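Kirsten Hiebert has managed short-term rentals in Varer for nine years, and she still does the first walk-through of every new apartment herself. She brings a tape measure and a notebook. The owners usually want to start with the view.

"I look at the view last," she says. "I want to know where a guest puts a suitcase down, and whether the bedroom door closes all the way."

Her company, Tekus, looks after 40 apartments, most of them in the old streets between the harbor and the church. She started with two. One belonged to her aunt and the other to a neighbor who had moved to Sutance for work and didn't want to sell.
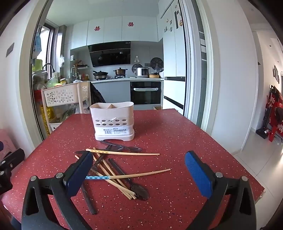 Chopsticks and spoons on a red speckled tabletop.

We talked in April 2026, a slow month for her, when owners decide on repairs. The big question every spring is the deposit. Hiebert used to ask for 2,000 on the larger places, paid by bank transfer before arrival. She dropped that last July after going through her records and finding she had kept money from a deposit twice, both times for lost keys.

"It was a lot of paperwork for two sets of keys," she says. Guests now leave a card number, and the owners who objected have mostly stopped bringing it up. One took his apartment to another agency and came back before the winter.

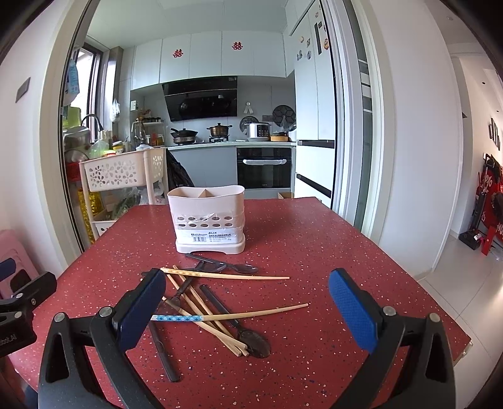 Utensils laid out loose on the table.

The stairs cause more trouble. Few of the old buildings have an elevator, and she used to write "third floor" in the listings and leave it at that. Visitors from abroad count floors differently, so she switched to giving the number of steps. Bookings for the top apartments went down a little. Complaints went down a lot more.

She also quit using the word "cozy." If a bedroom is small, the listing gives its measurements and says which side of the bed is against the wall.
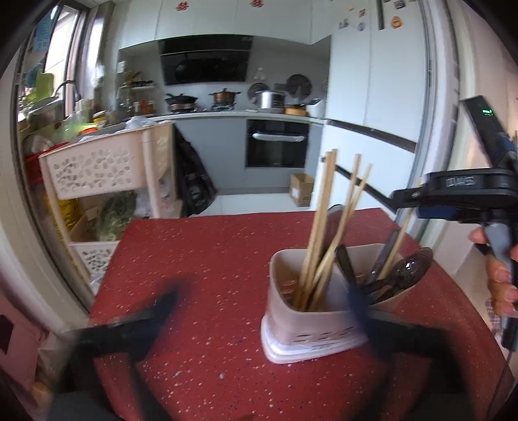
Lie, who rents out an apartment through Tekus, thinks she sometimes goes too far with this, and that a listing with the water pressure in it reads like an inspection report. Guests skim it anyway, in Lie's view, and then call to ask where to park.

Hiebert doesn't argue with the part about parking. She gets that call most days in summer. There is a lot behind the church and a cheaper one by the ferry, and both are in the welcome letter, on the first page.
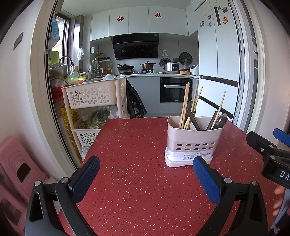
A utensil holder with its label on.

For now she isn't looking for more apartments. She would like to find someone to share the late check-ins, which she still handles alone when a flight is delayed. Key boxes would solve it, but several buildings don't allow them on the front door.

"I'll ask them again in the fall," she says.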